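Home About Our work People Visit Contact

About Temeck

Reading time: 4 minutes

Can a machine put your things away for you? We get asked this by nearly everyone who comes through the door, usually before they've got their coat off, and we love the question. Temeck is a small company on the edge of Jitcombe and we spend our days on chores: opening cupboards, fetching and returning things, folding, wiping, sorting, all the jobs that fill up a home or a workshop and never stay done.

The short answer is "some of it, sometimes". The long answer is the rest of this page!

How we started

Lợi Đặng and Duyên Huỳnh set up Temeck with 2 benches and a borrowed van. Lợi had spent years repairing packing machines, the sort that do one thing very fast and fall over in a sulk if the box is a finger's width out of place. Duyên had been teaching people to use them. Both wanted to know why a machine that could pack biscuits all night couldn't open a cupboard it hadn't met before, and they're still at it.

Our first project was called Sầm. It was supposed to clear a tea tray and mostly it pushed the tray along the table. We're fond of it all the same (the arm is still bolted to the bench by the kettle, and visitors are welcome to say hello).

What we do all day

Most of our work is showing. A person picks up a pair of hand-held grippers and does the chore with those instead of with bare fingers, again and again, with small changes each time. The grippers record what they see and how they move, and the software learns from that. It's slower than you'd think and much harder on the wrists. You find out very quickly how much your fingertips were doing for you. 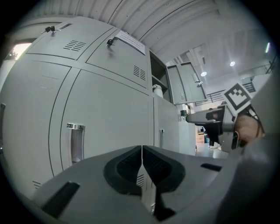
Lockers are the big thing for us this year. They sound dull, we know, but a locker is a wonderful little bundle of problems. The door swings in a curve, so the hand has to travel in a curve with it. A recessed handle leaves very little to hold. Keys hang in the way, shelves hide what's at the back, and a shiny handle can look quite different when the sun comes round. Get good at lockers and you've learnt a fair bit about kitchen cupboards, fridges, tool cabinets and the thing under the stairs.

Our locker set now has 399 recorded goes in it, each one checked by a human being, generally Hường Hứa, who has strong views on what counts as a clean one. Dropped it and picked it up again? She keeps those. They're useful. Caught your sleeve on the door? Out it goes.

So, can they do it yet?

On the shop floor, some of it is already here. If the parts turn up in the same place and the light doesn't change, a machine can load, lift and stack all day, and plenty of firms rely on that.

Homes are harder. Our current system, Betix, can open a cupboard door it has practised on and take out something firm, such as a bottle or a box. Soft things are still a struggle. Cloth changes shape as you lift it, and Betix will happily carry off one corner of a towel and leave the rest behind. Putting things away is harder than taking them out, too, which surprised all of us except Khoa Vũ, who has small children.

Speed is the other matter. A chore that takes one of us a few seconds can take Betix up to 8 minutes, including a long think in front of the door. We find this thrilling to watch. We do accept that you may not want to wait that long for a mug.

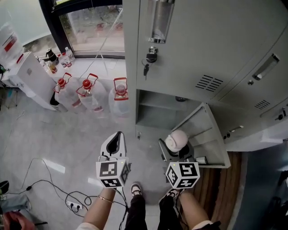 Working at the lower locker with a gripper in each hand.

Would we let it loose in your kitchen? Not this year. Would we have said it could open a cupboard at all when we began? Duyên would. Lợi says he'd have laughed.

Who we are

Lợi Đặng: machines, repairs, anything with a bearing in it
Duyên Huỳnh: teaching, planning, the door chart
Hường Hứa: recordings and checking
Khoa Vũ: software
Đạt Âu: grippers, spare parts, visits

Come and see us

We hold open afternoons for schools, local firms and anyone who is curious, and the next is on 18th April. You can have a go with the grippers yourself. Bring something awkward from home if you like: a bag of pegs, a woolly hat, a saucepan with a loose lid. Đạt takes the bookings, and groups of more than 2 should let him know beforehand so that he can set out enough chairs. After that we'll be open again in June, with a sock drawer if all goes well.

Contact Temeck, Jitcombe | © Temeck | Back to top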